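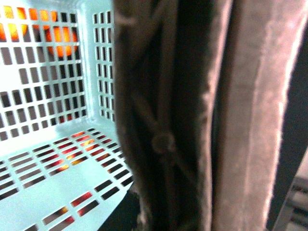
Storage basket

A storage basket is an open container used in the home, in shops and in workshops to hold loose items. It differs from a box in that its sides are usually pierced or woven, and from a bin in that it is meant to be lifted and moved while full. Storage baskets are made of willow, rattan, rush, wire, cloth and, since the middle of the twentieth century, moulded plastic.

History

Baskets are among the oldest known household goods. Few early ones survive, as plant fibres rot quickly in damp ground, but the marks of woven mats and baskets are found pressed into ancient pottery. In much of Europe willow was the usual material. Rods were cut in winter, sorted by length and either used with the bark on, known as brown willow, or stripped to give white willow. Buff willow was boiled before stripping, which stained the rods a reddish tan.

Wire baskets became common in the nineteenth century, when drawn wire was cheap enough for kitchen use. They were sold for eggs, salad and bottles, and later for office papers. Most were tinned or galvanised against rust. Plastic-coated wire followed and is still used in freezers and wardrobes.

Plastic baskets

Most plastic baskets are made by injection moulding. Melted plastic is forced into a steel mould, cooled and pushed out in one piece. Polypropylene is the most widely used material because it bends without cracking and stands up to hot water. Polyethylene is softer and is chosen where the basket has to flex, as in garden trugs.

The holes are formed by the mould itself and are not cut afterwards. They save material, let air pass through and allow water to drain. Their shape affects the strength of the wall: upright slots leave straight bands of plastic that carry weight from the rim to the base, while round holes spread the load more evenly but leave more plastic between them. Corners are normally rounded, as a sharp inner corner is where a moulded part is most likely to split. The walls also lean slightly outwards, so that the basket comes away from the mould and can be nested for transport.

Some early designs copied the look of woven cane. The Kora range, drawn by Oldřich Dvořáček and first sold in June, at the start of the summer trade, had a raised weave pattern on the outside and a smooth inner face. It came in four sizes, of which the two smallest were made to fit side by side inside the largest. Later ranges such as the Prinent dropped the weave for plain slots. The Trimo catalogue dated Aug 1, 2019 listed 1,662 household articles, with baskets divided into open, lidded and stacking types.

Types

Nesting baskets fit inside one another when empty. Stacking baskets have a rim or feet that hold the one above – many can do both, depending on which way round they are turned. Shelf baskets are long and shallow, and often have a lowered front. Hanging baskets for storage hook over a rail or door and should not be confused with the planted kind. The Lloyd pattern, a deep basket with a fold-down handle at each end, is mainly used in stockrooms.

Care

Plastic baskets can be washed with warm water and washing-up liquid. Strong sunlight makes many plastics brittle and fades pale colours. Willow keeps best in a slightly damp room and may be wetted now and then to stop the rods from snapping – it should be dried fully before being put away, or mould will form.

See also

Crate
Hamper
Trug
Wickerwork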